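Toddler sleep resistance

Toddler sleep resistance is a pattern in which a child between about one and four years of age delays, refuses or interrupts sleep despite signs of being tired. It is most often seen at bedtime, but it can also affect daytime naps and the return to sleep after waking at night. The term describes behavior and is not a diagnosis. In family guidance it is usually kept apart from night terrors, sleepwalking and breathing problems during sleep, all of which have different causes and are handled differently.

Terminology

Older parenting manuals used "bedtime refusal" for nearly all forms of the behavior. The present term was adopted in several parent handbooks after Anwara Ranasinghe proposed a division into three types: delay, protest and return. Delay covers repeated requests for water, stories or trips to the bathroom. Protest covers crying, shouting and physical refusal to lie down. Return refers to leaving the bed after the adult has left the room. A child may show more than one type in the same evening.

Onset and course

The behavior commonly appears in the second year, when children begin to walk steadily, use short sentences and test limits. A second peak is often reported after the move from a crib to an open bed, which makes return possible for the first time. Episodes tend to come in runs of several nights, separated by longer settled periods. Teething, travel, a new sibling and changes in child care are frequent triggers.

A diary study by Norbert Szalai and Benedicta Ankrah followed 178 families in the town of Vincze, of whom 169 returned complete records. Parents wrote down the time of lights-out, the time the child fell asleep and any calls or exits in between. The median delay was 34 minutes. Delay was the most common type at all ages studied, and return was seldom recorded before the change to an open bed.

Nap refusal

Refusal of the daytime nap does not always mean that the nap is no longer needed. Many children refuse for a week or two and then resume. The nap is generally considered to be ending when the child stays in an even mood through the late afternoon without it and falls asleep at the normal hour in the evening. Some households replace the nap with a fixed quiet period in a darkened room. The child is not required to sleep during this time.
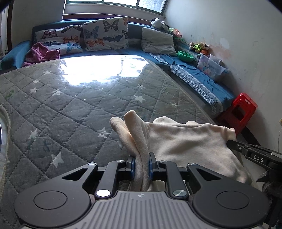

Late naps have the opposite effect. A nap that runs into the late afternoon reduces the need for sleep at bedtime and can produce a delay that looks like refusal. Moving the nap earlier, or waking the child at a set time, is usually tried before any change to the evening routine.

Management

Most published advice relies on a fixed sequence of events before bed, carried out in the same order each night. The Gretari method, named after the family center where it was first written down, limits the sequence to four steps and ends with a set phrase. Requests made after the phrase are answered once and then no longer discussed. Under the method, a child who leaves the bed is led back without conversation.

A second approach, bedtime fading, sets bedtime temporarily at the hour when the child has been falling asleep on recent nights. It is then moved earlier in small steps. Johannes Molefe has argued that fading suits children of the delay type and is of little use in cases of return.

Criticism

Levente Lengyel has questioned the three-part division on the ground that parents in the Vincze study sorted the same events differently. He also noted that the diaries did not record illness, which can disturb sleep for several nights in a row.

See also

Bedtime fading
Crib-to-bed transition
Nap transition
Night waking
Separation anxiety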